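Automation at the Skomness Returns Center: What Changes for the People on the Bench

Student project report, Work and Technology module
Submitted 29th March

1. Background

Graltent runs a returns center in Skomness that handles small goods sent back by customers of online shops: watches, jewelry, kitchen items and small appliances. The bench team has 13 people. Each return is taken out of its packaging, looked over, graded and put into one of four streams (resell, repair, parts, scrap). The company plans to bring in robot arms for part of this work and started planning in December with a supplier, Wragg.

My project looked at what the change would mean for the bench team. I did not test any equipment. I spent nine days at the site, sat in on planning meetings, and handed out a short questionnaire. I also went through 284 work slips from the bench.

2. The work as it is now

A return takes a bench worker very little time if it is a simple item. The slips have a box for problems, and 222 of them had nothing written in it. The rest mention missing parts, damage the customer did not report, or the wrong item in the package. Workers said the easy items are what let them catch up after a hard one. This came up in nearly every conversation and I had not thought of it before I started.

3. What is planned

Wragg works in simulation before anything is installed. The planning meetings used rendered scenes made with a software package called Sotik, and the bench team was shown some of them.
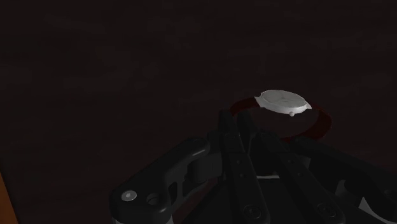
Small items with straps or chains were the main topic at the second meeting. The bench workers pick these up all day and do not think about how they do it. One worker explained that you take a watch by the strap so that you do not mark the glass, and that you turn it over with the other hand. In the simulation the strap is closed into a loop and the black fingers are spread around the near part of it, with the case clear of them. Several workers said this was the right place to start. They also asked what would happen with an open strap or a metal bracelet, and Wragg added both to the list of cases to try.

I think this meeting was useful for both sides. Up to then, the handling knowledge of the team was not written down anywhere. The training sheet for new staff says only "handle with care." Afterwards two of the workers were asked to help write a handling guide, but it was not clear whether they would get hours for it.

4. Layout and who stands where

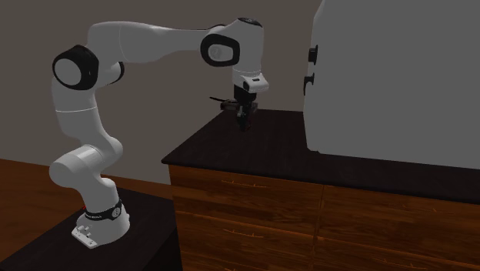
Floor space is the second issue. The benches at Skomness have drawers underneath where people keep gloves, labels, cloths and loupes, and they are opened many times in a shift. At the third meeting a worker asked how anyone would get into the drawers with an arm working over the top. The rendering shows why the question came up: the arm stands on its own table and reaches across to the counter, and the drawers are in the cabinet directly under that counter. Wragg's answer was that the arm would have to stop whenever a person came close. The workers would prefer to have the supplies moved to a separate rack, so that they do not interrupt the machine or wait for it.

5. Questionnaire results

All of the bench team answered. Losing the job was not the most common worry, perhaps because Graltent had already said in writing that there would be no layoffs in the first year. The most common worry was being left with only problem items for a whole shift. Next came pace, meaning whether the arm's speed would be used to set a target for people. A few were looking forward to the change, mostly those with sore wrists or shoulders.

6. Suggestions

Keep some simple items in each person's work, at least during the first months. Pay the workers who write the handling guide for their time. Move the supplies before the arms arrive. Put in writing whether the arm's output will be used in setting targets.

7. Limits of this report

The arms were not installed when I finished, so everything above is about plans and expectations. The slips came from the day shift only. I was not able to speak to the repair team, who will also be affected if items reach them graded differently.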